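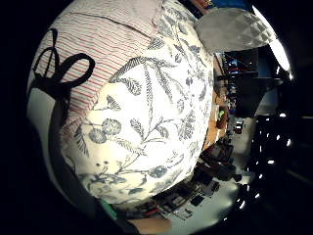

Torkcombe Quilting and Hand Sewing Guild

Minutes of the October meeting

The meeting opened at 7:05 in the evening with Margareta Preda in the chair and 14 members present, plus two guests who came in with their coats dripping and were given the seats by the radiator. Apologies had been received from the Fonodon carpool, who were held up by the roadworks. Lalit Srivastava took the minutes, as he will go on doing until somebody else would like a turn.

1. Minutes of the last meeting

These were read and approved with one correction. The batting left over from the raffle quilt was wool, and the minutes had it down as cotton. Margareta thanked the member who spotted this, and there followed a rather long and very enjoyable conversation about wool batting and whether it can go in the dryer, on which we did not agree.

2. Dues and money in hand

Dues are in from everyone but three, who have been spoken to kindly. The bake table at the Stimlow fair brought in 64 dollars after the cost of the lemons. It was agreed to put 11 dollars of this toward new needles and hold the rest for the hall rent, which goes up in the new year. 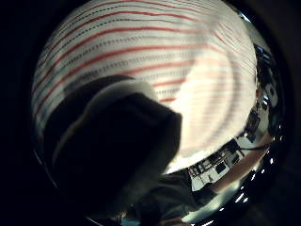 3. The winter show

Most of the evening went on this, and a very good-natured evening it was. The Voicu Hall has offered us the long room again, with the same tables and (we hope) better lighting than last time. Margareta has walked the room with a tape measure and believes we can hang the big quilts along the north wall if we borrow the folding racks from the Stimlow group, who have been generous before and whom we must remember to thank properly this time with more than a card.

There was a good deal of talk about whether to charge at the door. Some felt a small charge would help with the rent, others that it might put off families. In the end we settled on a donation jar, with ten in favor and four against. We expect some 80 visitors over the afternoon if the weather is kind.

Entry slips should reach Lalit before the next meeting. Please write the size of your piece clearly on the slip – last year's confusion over the crib quilt is one we would all like to avoid.

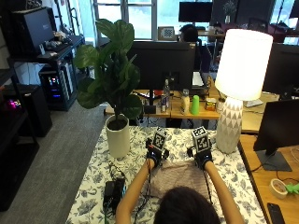
Blue-gray florals on the tablecloth, with the fig tree for company.

4. Lap quilts for the hospital

Nine tops are finished and waiting for backing. The ward has asked for softer fabrics where possible and no buttons, please, however pretty. Margareta will bring the flannel from her spare room, of which there is apparently a great deal, and anyone who can take a top home to finish should see her at the break.

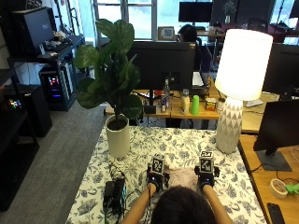
We also talked over the labels, which had come out crooked in the last batch. The plan is to stitch them by hand, in the lower corner, before the binding goes on. A member asked whether first names could go on them, and after some thought it was felt that the guild's name alone would be best.

5. Any other business

The good scissors are missing from the guild cupboard again. Would everyone please look in their bags.

The library at Fonodon has invited us to give a beginners' talk in the spring, and Lalit and Margareta will work out between them what to say and who brings the samples.

The meeting closed at 8:50, followed by tea and the last of the lemon bars. Next month's hostess will bring the urn.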